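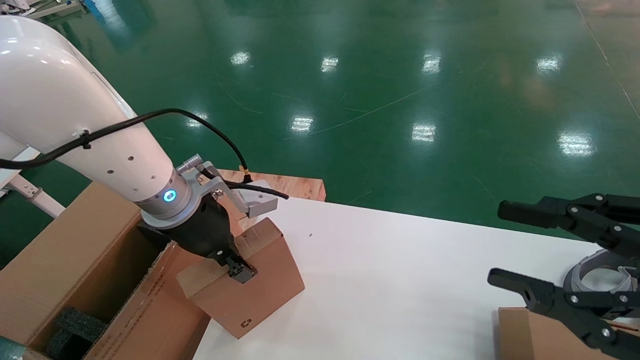 Mwangi Kirui asked at the end of the last session why we spend an entire evening on cables and grippers before anyone is allowed to write a line of code, and whether he couldn't simply read this part at home. He is very welcome to read it at home (that is what the handout is for!), but I would still like him to come, and I will try to give him a proper answer over the next page or two.

Home | Course | Handouts | Workshop hours | Contact

Print this page | E-mail this page

Building a Two-Armed Packing Helper
Notes for session 3, January 2022
Pelgate Shared Workshop

Where we have got to

Those of you who have been with us since September will remember that we began with one arm on a bench and a great deal of optimism. We now have two, and the job we have set ourselves is a modest one: pick up a small cardboard box, and put it into a larger one. A child of four can manage it while talking about something else. For us it will fill most of the spring, and I hope you will come to enjoy that as much as I do.

First, the cable

Look at how the black cable runs along the top of the white arm, with a small tie near the elbow bend. A tie in that region needs more thought than you might expect, as a cable that lies nicely when the arm is straight can be pulled tight as a bowstring once the elbow folds. So before you tighten anything, move the joint slowly by hand through its full travel, with the power off, and watch the cable the whole way. Leave a gentle loop at the bend. Then tighten the tie until it holds, and stop there. Damián Bustos likes to say that a tie should hold a cable the way you'd hold somebody's hand crossing the road, and I have never found a better way of putting it.

The same goes for the wrist, only more so. The gripper's plug is a little thing and the wrist turns a long way. If your cable curls out to one side, ask yourself what it might catch on when the arm comes down low over the table: the flap of a box, the edge of a board, the other arm. Run the movement at the slowest speed you have and keep a hand near the stop button.

Now, cardboard

Cardboard is a lovely material to practise on, being cheap and forgiving, but it does have its own ideas. A small box has stiff places and soft places. Close to a corner or a folded edge it will take a fair push, and in the middle of a panel it gives, sometimes so gradually that you don't notice until the fingertips have left a dent. When we bring the black fingertips down on the top edge of a small box standing upright, as we do in this exercise, the contact is narrow and the box is free to lean. Even a slight tilt changes where the edge is, and the arm will go on reaching for the place you told it about.

We found this out at some length on the Gebreyes bench before Christmas. Yamila Cáceres kept a tally of our attempts in the back of her notebook, and by the time we packed up for the holidays it stood at 390. I wouldn't call any of them wasted. The early pages are nearly all "tipped over", and then quite suddenly, when we began approaching more slowly and closing more gently, they are nearly all "held".

So for your first try, please start with the closing force at 30 per cent on the slider and leave it there for the whole exercise, however tempting it gets.

The big box

Fold the flap of the shipping box right out before you begin and check that it stays out. Flaps creep back, particularly on a new box, and an arm on its way down has no idea that one has moved. If there is foam inside, leave it in. It gives the small box something kind to land on, and it also makes the inside shallower, so measure your drop height from the foam and write it on your sheet.

Two arms, one table

Keep the second gripper well out of the way until the first can do the job alone. I know it is dull to have it sitting there. Last year's group (hello, Hipólito!) brought both in on the first evening, and we spent the rest of it undoing a knot.

To do before next time

Read the chapter on wrist joints in the Drirholm booklet. The workshop copies live on the shelf by the door, and Abelardo Acuña has the spare.

Draw your own cable route, on paper, with the elbow straight and again with it bent. Rough pencil is fine.

Bring a small empty box from home, any sort, as long as it closes properly. Tea boxes are good. Egg boxes are not, and please don't ask me how the Mondow group got on with theirs.

And Mwangi, if you have read this far, the code begins the session after next.

Print this page | E-mail this page

This site uses cookies to remember your settings. By continuing to browse you agree to their use. Accept | Find out more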